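Ticket n° 316 – Volet roulant du salon, moteur Vollstead
Ouvert par : Maëlys Guillot
Suivi : Lionel Besson
Statut : en cours

Bonjour Lionel, je reprends tout depuis le début parce que mon premier message était un peu confus (je l'ai tapé sur mon téléphone, dans le noir, forcément). Le volet du salon descend très bien, mais à la remontée il s'arrête à mi-hauteur, il y a un claquement côté moteur, et puis plus rien pendant dix bonnes minutes. Ensuite ça repart ! Les deux autres volets de la maison, posés le même jour par Berel, marchent sans souci.

J'ai d'abord cru à la télécommande. Pile changée, émetteur ré-appairé deux fois : pareil. Du coup je soupçonne la mécanique, vu le bruit. 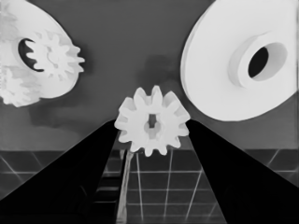
Une petite roue dentée blanche, à denture droite.

Jeudi 5 juin – j'ai ouvert le coffre. Jérémie Barbier, mon voisin, tenait l'escabeau et m'a passé les vis une par une. Le tablier s'enroule droit, les attaches sont toutes là, aucune lame de travers. Par contre la coulisse de gauche était pleine de sable et de vieilles toiles d'araignée, un vrai nid. Aspirateur, chiffon, un coup de silicone sec (pas de graisse, j'ai retenu la leçon de l'année dernière). Au bras, le volet monte nettement mieux de ce côté.

J'ai refait l'essai après : 19 secondes de montée, puis arrêt, toujours au même endroit. Moins de bruit quand même.

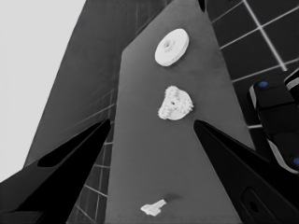 Réponse de Lionel Besson

Bonjour Maëlys, merci, c'est bien plus clair comme ça. L'arrêt suivi d'une attente, ça me fait penser à la sécurité thermique du moteur : il force, il chauffe, il se met en pause. Refaites donc le réglage de la fin de course haute, moteur reposé, et dites-moi si le volet s'arrête toujours au même niveau. Regardez aussi si l'embout côté coulisse droite tourne librement.

Ma réponse

Alors, réglage refait ce matin, moteur au repos toute la nuit. Première montée complète, j'ai presque applaudi – et à la troisième, rebelote, arrêt à mi-hauteur.

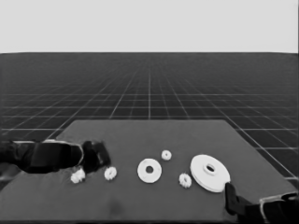

L'embout de droite, lui, accroche un peu : il tourne, mais avec un point dur à chaque tour, je le sens bien sous les doigts. Est-ce que je peux commander la pièce seule chez Vollstead, ou faut-il prendre l'axe complet ? Valentin Lacroix, au comptoir de Fleury, me dit que l'embout se vend séparément mais il veut la référence exacte, et l'étiquette du mien est illisible. En attendant je laisse le volet ouvert et je dors avec un masque !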